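La pince qui apprend à plier le linge

Il y a des objets qu'on prend en main par curiosité et qu'on ne repose plus. La pince portative de Prinel est de ceux-là. Prêtée à la rédaction en octobre, elle devait rester quelques jours dans un tiroir entre deux essais ; elle a fini par ramasser des chaussettes, des torchons, un bonnet, et à peu près tout ce qui traînait dans les chambres des testeurs.

Le principe tient en une phrase. On tient la pince comme un outil, on fait son ménage avec, et la caméra embarquée enregistre chaque geste du point de vue des doigts. Les séquences servent ensuite à entraîner un bras robotisé, qui porte à son extrémité la même pince. Pas de bras à la maison, donc, ni de salle d'essai : le matériel complet voyage dans une mallette et pèse 808 grammes, sangle comprise.

Prinel n'est pas seul sur ce terrain, mais son kit est le premier que nous ayons pu confier à des gens qui n'avaient jamais touché à un robot. Au bout de 12 minutes, la plus hésitante de nos testeuses repliait les serviettes de toute la famille. Elle tenait déjà la pince mieux que moi !

Le linge, terrain de jeu redoutable

Un cube en bois, un gobelet, une boîte : la robotique sait les saisir depuis longtemps. Le tissu, c'est une autre affaire. Il s'affaisse, se tord, se cache sous lui-même, et deux pantalons identiques jetés sur un lit ne prennent jamais la même forme. C'est pour cela que le programme de Prinel, baptisé Rudham, commence par les vêtements, avec une liste de tâches qui va du simple ramassage au pliage complet.

La consigne pour les pantalons est de les saisir entre les deux plaques jaunes et de les tenir au-dessus du lit. Le velours côtelé est mon préféré : il a du corps, il accroche bien, et les côtes donnent à l'image un relief que le coton lisse n'offre pas. Les tailles élastiquées, avec leurs fronces, sont plus capricieuses. 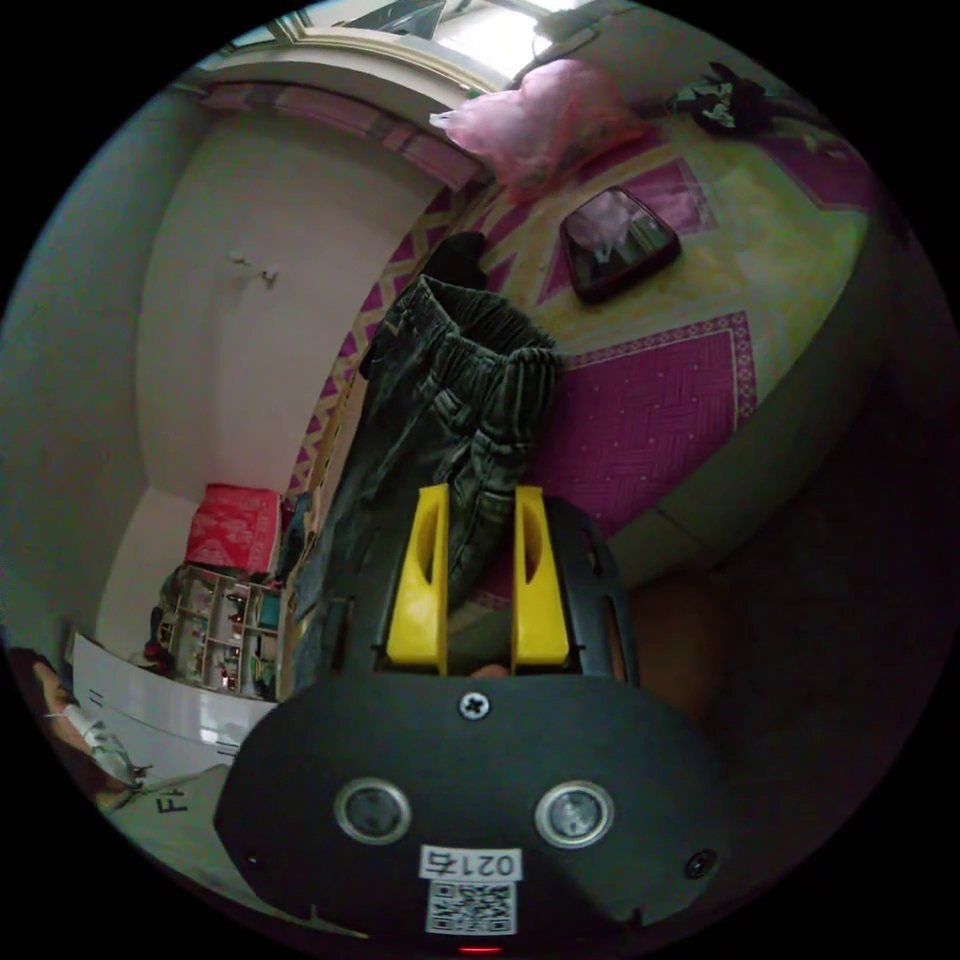
Des doigts souples, une main qui fatigue

Les doigts sont la vraie réussite du kit. Hauts, plats, évidés sur leur longueur, ils plient légèrement sous la pression et épousent un ourlet sans le marquer. On sent le tissu venir, ce qui surprend beaucoup la première fois. Un jean épais passe sans peine, un foulard aussi – à condition de ne pas se précipiter.

La poignée convainc moins. Elle convient aux grandes mains, et les autres doivent chercher la gâchette du bout de l'index. Après une demi-heure, le poignet réclame une pause. Trasthorpe, l'atelier qui fabrique la coque, prépare une version plus fine, que nous n'avons pas pu essayer. Autre petit regret, le clic de fermeture, assez sonore pour réveiller un chat.

Côté image, le très grand-angle avale la pièce entière, du bord du lit jusqu'à la fenêtre. C'est précieux pour que le système se repère, un peu moins pour l'intimité : mieux vaut regarder ce qui traîne avant de lancer l'enregistrement. L'application permet d'effacer une séquence avant l'envoi, et nous nous en sommes servis plus d'une fois.

Et le robot, dans tout ça ?

Nous sommes allés le voir travailler un vendredi, dans le local de Rugemalira, le partenaire qui assure l'entraînement. Le bras avait appris à partir de nearly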